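Vestell updates packing guidance for small household and bathroom items

Vestell has issued a revised packing procedure for customers of its Mollero home removals service, effective from April. The procedure covers bottles, tubes, cartons and packets moved in single corrugated boxes. It replaces a general checklist that did not treat these items separately.

Under the revised procedure, items are laid out on a bed or table beside the open box before packing is completed. Cartons are placed upright against a side wall. Gaps are filled with plastic bags or paper. Full bottles are capped, taped and bagged.
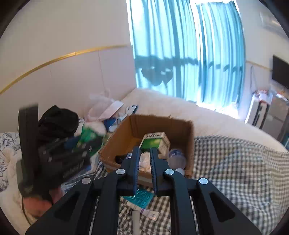 Vestell Packing and Storage Team

A brown corrugated box on a bed, with the flaps folded down, holds a small upright carton, a plastic bottle and a crumpled plastic bag. A tube and a packet lie on the checked blanket in front.

The procedure was tested in 38 homes in Marty and Panov. Packing a bathroom cabinet took roughly 50 minutes, including labelling. The test covered 78 boxes, of which 2 were repacked on account of leaking contents.

"Most damage claims for this class of item concern closures," said Aurélien Boyer, head of packing at Vestell. "The procedure now deals with those first."

Printed copies are supplied with each Mollero box order.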